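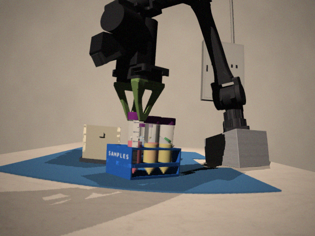

The clasp goes dull before the chain does, one workshop owner wrote in the free comment field of our questionnaire, and customers always bring it back saying that the whole necklace is bad. Similar remarks came from several other workshops. We take this remark as the starting point of the present section, where we look at the vermeil pieces by component and not by complete article.

Figure 2. Simulated robot arm with green gripper over a blue rack of capped tubes.

The stock register of the Boutros workshop contained 1,505 vermeil articles at the time of our visit in May 2022. Of these, 854 had a separate clasp or ear wire that was bought from an outside supplier and joined to the body by a jump ring. The others were either cast in one part or had findings made in the same workshop, and they are treated in the next section. From the articles with bought findings we selected 200 for closer study. The selection was made by register number, so that the staff had no influence on which pieces were taken.

Each piece was judged separately at the clasp, at the jump ring and at the body. For the judgement we used the colour card of the Pesach series, which is made for sterling silver. On gold-coloured surfaces it is less easy to read. A reddish tone, for example, can come from the gold alloy itself and must not be confused with early tarnish. For this reason two readers judged every piece, and when they did not agree the darker value was kept. We are aware that this makes our results a little more severe than those of studies with one reader.

The clasps received a darker value than the bodies in most of the pieces. The difference was clearest in the spring ring clasps. In these the small lever is touched each time the necklace is opened, and the gold layer on its edge was often so thin that the silver was visible under a hand lens. Lobster clasps behaved better, although they were fewer in our sample and we would not like to draw a strong conclusion from them. The jump rings showed an irregular picture. Some were as bright as the body, others were dark only at the cut, where the two ends meet and the bare silver can be reached by air.

Storage had an effect too, but it was smaller than we expected. Pieces kept in closed Endo bags with an anti-tarnish strip were brighter at the body – this agrees with what is generally advised to jewellers. At the clasp the advantage nearly disappeared. We think that the thickness of the gold at the findings was already too low when they were delivered, and good storage cannot repair this. The delivery papers, which the workshop had entered in the Widata system, gave the thickness for the bodies but very seldom for the findings, so we could not test this explanation directly.

A second series of readings was made on the same pieces in July, after the summer display. The order of the components did not change. The jump rings had become somewhat darker – mainly those which were already dark at the cut in the first series – while the bodies stayed nearly the same. Ear wires were left out of this second series, as many of them had been exchanged by the workshop in the meantime.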